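**報道関係各位**
2月

# 中古デスクトップパソコン再生サービス「Rodance」、受付を広げます

長く使われてきたパソコンを、もう一度どなたかの机へ。株式会社Sostaroは、タワー型デスクトップパソコンの点検・再生サービス「Rodance」の受付を、これまでの法人のお客様に加え、ご家庭の皆様にも広げることになりました。押し入れの奥で眠っている一台、捨てるに捨てられずにいる一台がおありでしたら、どうぞお気軽にご相談ください。
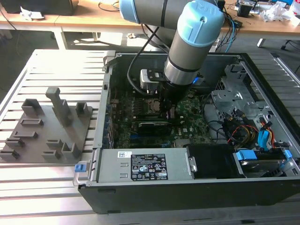
側板を外し、横に寝かせたタワー型パソコン。中央に緑色のマザーボード、手前に電源ユニット。

Rodanceは、当社のMudulik工房で法人向けの小さな窓口として始まり、おかげさまで昨年度は1119台をお預かりし、そのうち264台を地域の学校や学童クラブへお届けすることができました。古い機種だからと遠慮がちにお持ちになる方が多いのですが、開けてみるとまだまだ働ける部品がそろっていることも珍しくなく、私どもにとってはそれが毎回の楽しみでもあります。

点検項目は全部で83。電源、メモリー、記憶装置、冷却まわり、端子のゆるみなどを一つずつ確かめ、結果は紙の点検票にまとめてお客様にお返しします。 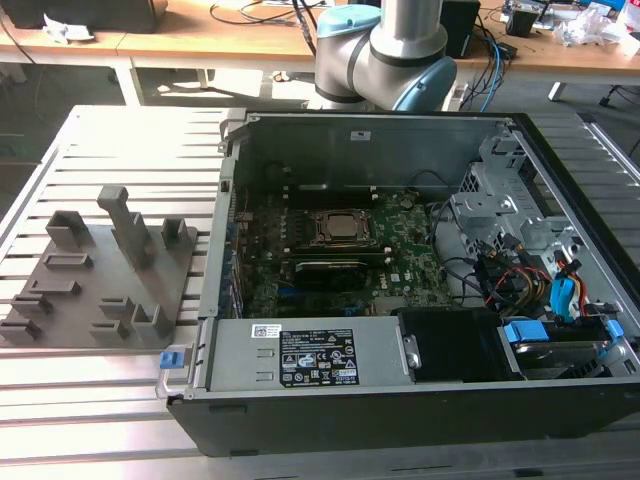 工房でとりわけ気を配っているのが、配線の扱いです。メーカーや年代によって取り回しはまちまちで、ケースを開けるたびに少し考え込みます。赤、黄、黒の電源線に青いSATAケーブル、さらに黒いケーブルがマザーボードの上に弧を描いているような一台では、どの線がどこへ向かうのかを先に書き留めてから手を入れるようにしています。急がば回れで、このひと手間が組み戻しのときにずいぶん効いてまいります。

記憶装置のデータは、ご希望に応じて消去または取り出しを承ります。ご家族の写真が残っているかもしれないという方は、お申し込みの際にひとことお書き添えください。

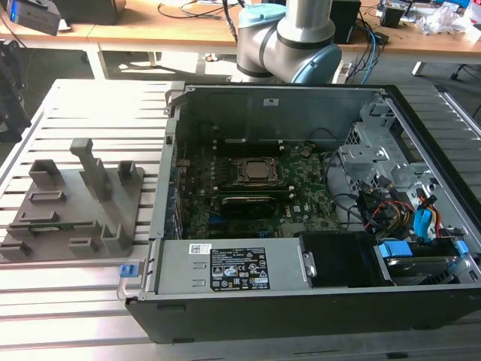

ケース右下のハードディスクと青い樹脂製レール。その奥にドライブケージ。

## サービス概要

- 名称:Rodance(ロダンス)
- 対象:タワー型デスクトップパソコン
- 点検料:1台 3000円(税込。部品代は別途お見積り)
- 受付:Mudulik工房の窓口、または宅配
- 窓口時間:午前10時から午後5時まで

再生を終えたパソコンの一部は、直営店「Sun」の店頭でもお求めいただけます。点検票もご覧いただけますので、お近くへお越しの折にはぜひお立ち寄りください。

**本件に関するお問い合わせ**
株式会社Sostaro 広報担当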